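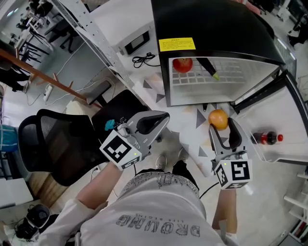
My mother kept her fruit in the oven. The real oven, the big one, and every guest who ever tried to be helpful by preheating it learned about this the hard way. I used to think it was the strangest habit in the world, and now I'm forty-something with a kitchen table that has to be desk, counter and dinner table all at once, and I understand her completely. You put the apple where the space is!

I've been meaning to write about the table for a while, ever since Beril Şimşekoğlu left a comment on the pantry post asking how anybody manages to cook and work on the same surface without losing their mind. Beril, I don't know that I manage it. But I've lived with one white tabletop through two apartments now, and I have opinions.

The first is that white was a mistake and I would make it again. Every crumb shows and every coffee ring shows, and for the first month in the Gratircombe apartment I went around after everybody with a damp cloth like a woman possessed. Then I stuck some dark gray triangles on it (I had a sheet of them left over from doing the hallway) and something about them made the whole thing friendlier. Your eye goes to the triangles and forgives the crumbs. They do collect a bit of fluff at the corners, so if you try it, press the points down hard with the back of a spoon.

My second opinion is about fruit. I gave up on bowls. A bowl in the middle of a busy table is just a thing you move all day long, from the left of your elbow to the right of your elbow and back again, and by evening you have spent more time with the bowl than with the oranges. A piece of fruit on its own takes up hardly any room, and you're far more likely to eat an orange that's sitting right in front of you. I will say that oranges roll. So do apples, but less, and with less ambition.

Which brings me to bottles, and to the one purchase I'll defend to anyone. It's a clear plastic tray, bought at the Rimel closing sale last December, that holds things in place. A bottle of cola can lie down in it and stay where it's put, and if the cap wasn't on properly you've got a puddle in a tray instead of a puddle in your paperwork. I lost a whole folder of tax papers once to half a glass of ginger ale, and I still think about that folder.

Cords I haven't solved. I've tried clips, I've tried those fabric sleeves with the zipper, I've tried being stern. Coiling them up when they're not in use is as far as I've gotten, and some weeks even that feels like a lot to ask.

As for the toaster oven, I know some of you will write to me. Yes, I check the rack before I turn it on. I leave the door open when there's something in there, so I can see it from the hallway, and that has worked for four years apart from one very soft pear.

Next time I want to get to the shelf over the radiator, where I've been keeping the good tea towels and, for some reason, all of the string. Beril, write back and tell me what your table looks like.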